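Chapter 6
Mixed Bins: Sorting Things That Don't Belong Together

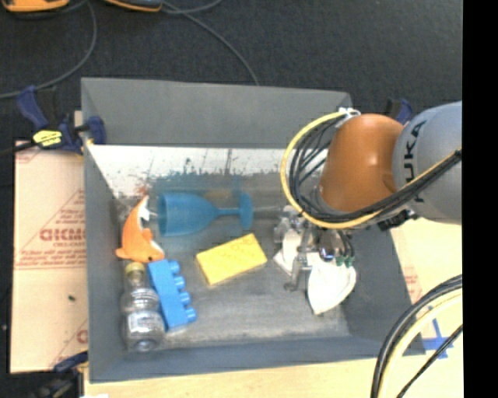
My first paid job was in the back room of a secondhand store in Tustatstead, and on my first morning the manager, Macario Alvarado, put a bin in front of me and said, "Sort that." Then he went off to answer the phone. I was nineteen and I figured I knew how to sort things. I'd been putting away groceries my whole life!

So I started making piles. Toys over here, kitchen stuff over there. That went fine until I picked up a sponge. Is a sponge a kitchen thing? Is it a cleaning thing? Is it something a store would sell at all, or something a store would use? I put it with the kitchen stuff, took it back out, put it by itself, and then felt silly about having a pile with one sponge in it. By the time Macario got off the phone I had more piles than I could explain, and he asked me a question I've been asking students ever since: "Where's each of these going?"

I hadn't thought about going. I'd only thought about what things were.

In the last chapter we worked with what I call clean lots, where everything in the box is the same sort of thing. A carton of paperbacks, a drawer of forks, a rack of winter coats. You sort a clean lot by size or condition or price and you're done by lunch. Mixed lots are a different kind of work, and in most of the places you're likely to end up (thrift stores, school lost-and-founds, moving companies, your own garage) they're most of the work. I wish somebody had handed me a chapter like this one back in Tustatstead.

Let's take a small mixed lot and keep it with us for the next several pages. A toy dolphin, orange and white. A blue see-through wine glass. A yellow sponge. A bright blue toy building block with studs on it. A clear plastic bottle with a label around the lower part. You could carry the whole bunch across a room in your arms, although I'd rather you didn't, on account of the glass.

Now, how would you split them up? When I try this in class, people nearly always begin with what things are for. The dolphin and the block are toys, so they go together. The wine glass is for drinking. The bottle holds something, the sponge wipes something up. It's a perfectly good start and I don't want to talk you out of it. We'll call it sorting by use, and it's the way most homes are arranged, which is why it feels so natural.

Then somebody in the second row (there's always somebody) says you could go by how easily things get damaged. That gives you very different groups. The sponge can take nearly anything. You can drop it, sit on it, or pack it under a stack of dictionaries. The block is tough too. But a wine glass has a stem, and stems are trouble whether the glass is real glass or plastic made to look like it. If you can't tell which you've got, treat it like the breakable kind until you've had it in your hand. We'll call this sorting by care.

The third way is sorting by destination, and it's the one Macario was after. In his store there were only 2 destinations that mattered before noon: the sales floor and everywhere else. A good toy went to the floor. A used sponge went everywhere else, and so did a bottle somebody had already opened. He didn't care one bit that the sponge and the bottle had nothing in common. They were leaving by the same door.

You'll notice that I haven't mentioned color. People love to sort by color, and it looks wonderful on a shelf, but look at what it does to our lot. The wine glass and the building block are both blue, so now a piece of stemware is knocking around with a toy block. Color can be a handy second step once the groups are made. I'd leave it out of the first one.

My friend Ye-seo Um taught the evening version of this course for years, and she and I used to argue over which of the three ways ought to come first. She was firmly for care. Her thinking was that you can fix a thing that's in the wrong pile, but you can't fix a thing that's in pieces. She had her students go through every lot once and lift out anything delicate before they were allowed to make a single decision about anything else. I held out for destination for a long time, mostly out of loyalty to Macario. Then one February I packed up my mother's dining room with destination labels on every box, beautiful labels, and I lost 2 good glasses to a cast-iron trivet that was headed for the same address. I called Ye-seo that night and told her she could have the point.

So the method in this book goes in her order:

First pass: care. Take out what can break, leak or spill, and set it down somewhere with a rim or a wall so it can't roll off.

Second pass: destination. Ask where each thing is going next. Next, mind you, and not forever.

Third pass: use. Within each destination, put like with like.

Give it a try on our lot before you read on. The glass comes out on the first pass, and so does the bottle, if there's anything in it and you don't trust the cap. After that it depends on where you're standing. In a family kitchen, the dolphin and the block head for the toy box and the rest probably never leave the room. In a store like Macario's, you've already heard how it goes.

One note on bottles before we get to the first section. Read the label, even when the print is tiny and your glasses are in the other room. A clear bottle could hold drinking water or something you'd never want near a toy, and looking through the side won't settle it. Exercise 34 at the end of the chapter deals with labels, and it takes longer than you'd think, so leave yourself some time for it.

6.1 The First Pass

Clear a surface before you touch the bin. I mean really clear it, coffee cup and all. You'll want a spot for the delicate things at the back, away from your elbows, and open space in front for everything else.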